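Bench layout rule (laboratory robotics)

The bench layout rule, often called the Clilby rule after the working group that first wrote it down, is a set of good-practice guidelines for placing glassware, racks and hand tools within reach of robot arms on a laboratory table. It applies mainly to small two-arm benches where the same table is also used by people, who have opinions about where the pipettes go. The rule has no legal force. It is widely quoted, less widely read, and exists in at least three versions that disagree about cables.

Origin

The guidelines grew out of a house manual at Jeltcombe, a teaching laboratory where each bench had been laid out by whoever got there first. Lụa Châu, who ran the benches, collected 132 incident slips over two terms and sorted them by cause. Collisions between arms, which everyone had been worried about, made up a small share. The largest pile, 71 slips, concerned objects that were exactly where someone had left them and nowhere near where the program expected them.

Châu's first draft ran to 80 pages. The version adopted by the Clilby group the next January fits on one sheet, and the missing pages are still cited by people who say they have a copy.

Provisions

The rule divides the table into a back row, a working area and a clear margin. Storage belongs in the back row: pipette stands, transfer pipette racks, tip boxes. Open vessels go in the working area, toward the front, where an arm can come in over the rim without passing above anything tall. Tip boxes stay closed unless tips are being taken. An arm that has no part in the current step should hold its gripper open and away from the vessel in use.
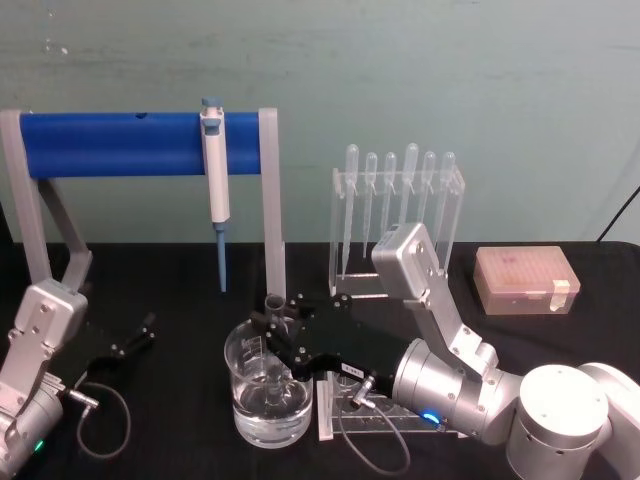
A glass tube held in a beaker of water by the right arm, with storage along the back of the table.

Liquids get a section of their own. A beaker used for dipping or rinsing should be filled to no more than half, and many benches stop at a third. The reasoning is simple displacement, plus the fact that water finds connectors with a skill no one has yet managed to program. Plain water is required for all practice runs. The first edition said "water or similar," a phrase that was interpreted generously at Núñez and removed from the second.

Tall objects are to be placed so that the upper links of an arm pass in front of them or well clear of them, never over them. Critics point out that an arm passing in front of a rack also hides it from an overhead or head-height camera. The rule admits this in a footnote and advises checking the rack before the run, in the tone of someone advising you to floss.

Cables

Cable practice is the main point of dispute. The Clilby sheet allows a gripper cable to hang in a free loop as long as the loop can't catch a vessel or a stand through the full range of the wrist. The Narkis variant calls for cables to be tied along the arm at every joint, which keeps the table tidy and has its own history of pulled connectors. A third version, drafted by Jailson Mendonça, permits both and asks that the choice be written down. It is considered the most sensible of the three and is used by almost no one.
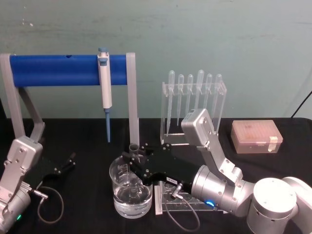 Lụa Châu

Reset and handover

At the end of a run, every item goes back to its marked position before the next person signs for the bench. Clear acrylic stands and holders receive special mention, being easy to overlook on a dark tabletop and easy to find with an elbow. The sheet recommends a colored dot on the base. Handheld pipettes are to be hung upright on their stand, and a bench where one is found lying down counts as not handed over, whatever the sign-out log says.

Reception

A survey of 270 benches found that nearly 80 percent displayed the sheet. The survey did not ask whether the sheet could be read from the bench. In several laboratories it is posted behind the door, and at one Narkis site it was taped to the working area itself, in breach of its own second paragraph.

See also: End effector; Laboratory automation; Pipette stand; Cable management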